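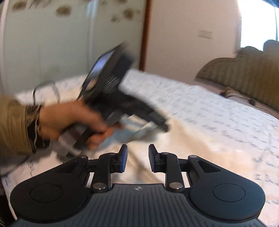 Right-hand unit open over the sheet, left-hand unit on the move. Bedroom set.

2024-08-29, Adwoa Mahama
Print this entry | E-mail this entry

Went back through the bedroom set this morning with the group's claim in front of me, the one that says two-handed demos from the handheld units are good enough to train on without any filtering. I don't believe it, or I don't believe it yet. Writing down why before Jocelyn talks me out of it.

The claim comes from the Flostent comparison. Policy trained on everything, 446 demos, against a policy trained on the filtered subset, 295 demos. Everything won. Fine. But the two sets differ in size as well as in quality, and we never ran the obvious third arm, 295 drawn at random from the full set. Without that all we've shown is that more data beats less data, which I would have told you for free. Lorraine says the gap is too big to be a size effect. Maybe. Nobody in this lab has a curve that says how big a size effect is on bedding, so I don't know what "too big" is measured against.

Second thing, and this is what I was looking at frames for. The picture at the top of this entry is a fair example of what bothers me. The view is from the right-hand unit, fingers apart, blue pads nicely in view, lobes and linkage sharp along the bottom. The left unit is a smear. Its little screen shows something bluish and I can't say what. There's a pale blue and white thing under the grip that I would call a cloth if pushed and a packet if pushed the other way. If I can't tell, I'd like somebody to explain what the encoder is getting out of it.

Jocelyn's answer is that the policy sees many frames and one bad one doesn't matter. I agree with that as far as it goes. My worry is that the bad ones aren't scattered. A hand blurs when it moves fast, and it moves fast during reaches and handoffs, so the blur may pile up in the parts of the task where the two hands have to know where the other one is. Averaging doesn't help you there. It's also testable, and we haven't tested it.

Third, pose tracking. The Aryee tracker gives us a confidence value per frame and we throw it away at export. Aba dug the values out for 21 demos. Her plot has dips in it. Whether the dips line up with fast motion I can't tell by eye and neither can she - the time axis on her plot is in tracker ticks and the video is in frames, and the offset between the two isn't written down anywhere I could find. Sorting that out is most of tomorrow.

Things I checked that turned out not to be a problem, so I stop worrying about them:

Window light. I expected the exposure to pump whenever the bright corner came into view. In the clips I stepped through, it stays put well enough. The sheet keeps its printed script readable as texture, at least when the camera is near it.

White cloth on a light wall. I thought the edge of the sheet would be lost. The green headboard does a lot of work as a landmark, and the brown strip on the wall helps too. That makes me nervous in a different way. If the policy is leaning on the headboard, then a new room kills it, and all our held-out demos are from rooms that are also in the training set. Augustina has been saying this since the spring and I didn't listen properly. Sorry, Augustina.

What I want to run, cheapest first:

Random 295 from the full set, same seed list as the Flostent runs. If it lands near the filtered result, filtering does nothing and the whole argument is about size. If it lands well below, filtering is worth something and we should collect more and filter that. Either way we learn something. 2 seeds to start with, more if they disagree.

Full set with the fast-motion segments masked in the loss. Needs the tick offset fixed first.

Headboard cropped out of the eval video. Crude, I know. Aba thinks the crop itself will shift things enough to spoil the reading, and she may be right, so run the same size crop on the other side as a control.

Until at least the first of these is in, I'd ask that we take the word "robust" out of the Hunar draft. What we can say is that the unfiltered policy did better on our own rooms. I marked up the paragraph and left it in the shared folder. Lorraine wants the draft settled by October, so there's time.

Note to self: the script that splits left and right streams names them by the order they were plugged in. Two sessions have them swapped. Fixed by hand, fix still not in the script.

Added after lunch: Jocelyn read this over my shoulder and says the filter was tuned on the eval rooms. If so, the filtered number is flattering and it still lost, which goes against me. Need to ask Lorraine which version of the filter she used.

Contact: Adwoa Mahama, Flornidon manipulation notebook | © Flornidon | Back to top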